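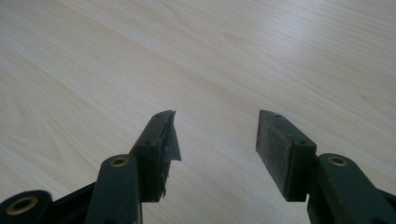 What does Susdale test?
Grippers, arms, wrist and head cameras, and the controllers that drive them. We compare parts that are already on sale or close to it, under the same conditions, and we publish the method with the numbers.

About us

Susdale is an independent test bench for manipulation hardware. Our customers are integrators, research groups and small manufacturers who have to choose between two or more parts and want measurements taken by somebody who sells none of them. We don't build robots and we take no commission on purchases.

The company was started by Sharada Poojary and Jagadeesh Subramaniam, who had worked together on end-of-line packaging cells and had kept a shared spreadsheet of gripper failures. The spreadsheet became the first version of our defect log. The log now holds 3,897 entries, each with a part number, a cycle count, the task in progress and a fault code.

Sharada runs the bench and writes the test procedures. Jagadeesh is responsible for electronics, timing and data storage. Reports are signed by both.

What we measure

Fingers and pads. Pad wear is the most common entry in our log. We record the pad material, how it is attached, and where it starts to come away. Adhesive strips and molded pads are logged under separate codes. The left and right fingers of a gripper are always scored separately, as wear is often uneven and an average hides it. A finger with a torn strip stays in the test until the procedure calls for replacement, and its condition is written down at each stop.

Linkages and pivots. Parallel and angular linkages are checked for play at the pivot before and after a run. We note whether the hole is bushed and, if so, with what. Play is measured at the fingertip with the jaws open and again with the jaws closed on a gauge block.

Cameras. A camera on the gripper and a camera at head height answer different questions. The first shows contact. The second shows both hands, the approach path and anything on the table that the first camera misses. We score each on glare, motion blur, exposure recovery and usable field of view, and we test on pale surfaces because that is where exposure problems show up early.

Controllers. We measure command latency, jitter, behavior on a dropped connection, and recovery time after a stop. Our reference controller is a Brivura unit that has stayed on the same firmware since we bought it. Every other controller is reported relative to that one.

Arms. Repeatability, settling time and payload droop. Arm tests are booked separately and take longer, so please ask before sending anything heavy.

How a comparison is run

Most comparisons start with hand-held grippers. An operator holds one in each hand and works through a set of tabletop tasks: pick, lift, tilt, place, hand over. A hand-held unit takes the arm out of the problem. If a finger design can't hold a cup at an angle when a person is steering it, a better arm is unlikely to help. 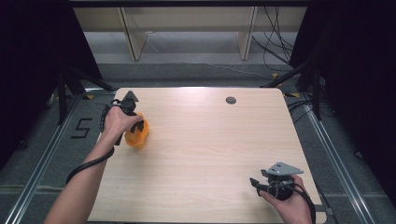
Cup task at the test table, left gripper closed and right gripper open.

The standard set has 32 tasks. A full comparison repeats the set with every gripper under test, with the operator switching hands at the halfway point. We use rigid, thin-walled, soft and translucent objects. Translucent ones are in the set mainly for the cameras, as their edges are harder to segment than those of opaque parts.

Once the hand-held stage is finished, the two best finger designs go on an arm and repeat a shorter set under the controller the customer intends to use. Results from the two stages are reported in separate tables and are never combined into one score.

Cable routing is part of the test. A cable that catches on a table edge or pulls on the wrist changes how the operator moves, so snags are logged as faults against the gripper and not against the person holding it.

What a report contains

Each report lists the hardware as received, the setup, raw cycle data, fault codes and a short written assessment. Video from all cameras is supplied on request, synchronized to the controller log. We mark every run that was stopped early and say why. Runs are not dropped from the tables for being inconvenient.

We have completed 112 reports to date. Roughly speaking, they fall into two groups: purchase decisions, where the customer needs a ranking, and design reviews, where a manufacturer wants to know which part of a finger or linkage to change. The second group usually gets a longer section on wear.

Software

Test runs are scheduled and logged with Kong, our in-house recorder. It writes one time base across cameras, encoders and operator notes. Fidine, the viewer, opens those files and steps through them by fault code. Customers receive a copy of Fidine with their first report. Kong is not distributed.

Working with us

We accept new bench work in blocks and have a team of 5, so the schedule fills early. The next open block is in June. Send the hardware with its own cables and power supply, two spare sets of pads, and the mounting drawing for the top plate. Parts that arrive without a drawing can still be tested but will be measured and billed for the extra time.

Hardware is returned as it stands at the end of the test, with worn pads bagged and labeled by finger.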